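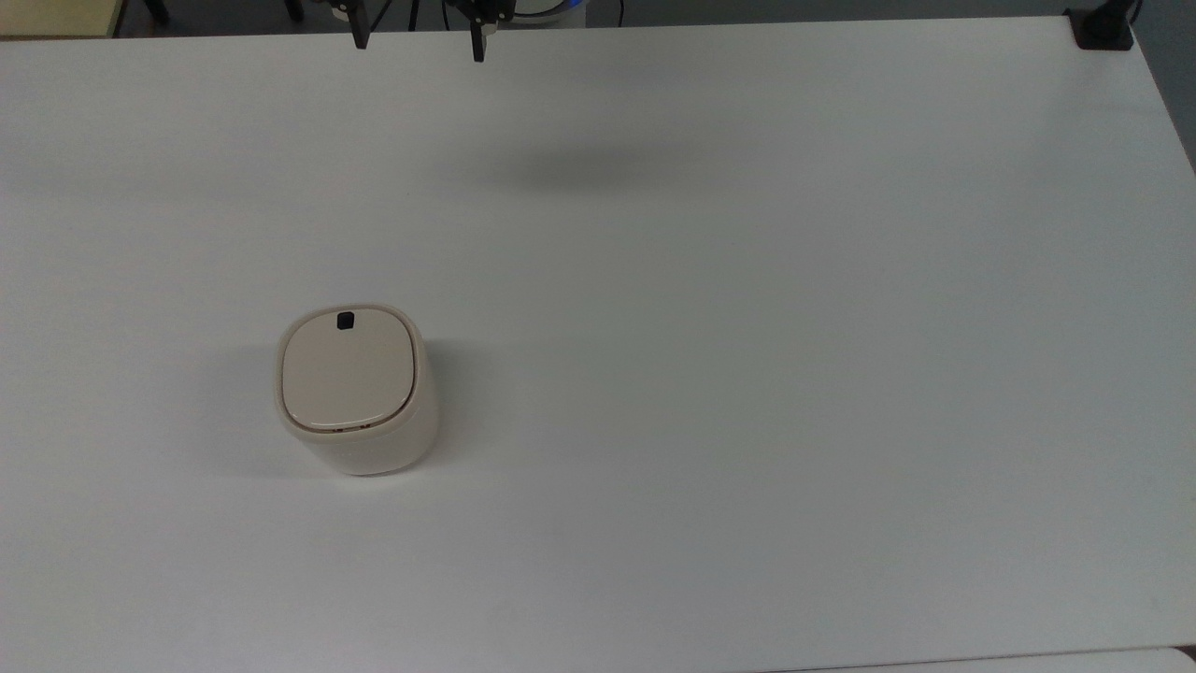
Figure 1. Cream lidded container on the white table.

Changing account settings on a phone: project report
Skundon College, Computing, Year 2

1. Aim
The project looked at how easily people can turn off autoplay in a video app called Slanina. We compared the Android and iOS versions.

2. Method
22 students from the Nircombe site took part. Each was given a phone already signed in and asked to stop the next episode from starting by itself. We noted the menus they opened and stopped the clock after 262 seconds.

3. Results
On Android the switch is under Profile, then Playback. Most people found it without help. On iOS it sits under App Settings, and several went to the phone's own settings first. 2 students ran out of time, both on iOS.

The setting is saved per profile, so a change made on one profile did not carry over to the others. The help page runs to 1,050 words and mentions this near the bottom.

4. Problems
Slanina was updated in August and the Playback menu moved. The Android tests done before then were repeated.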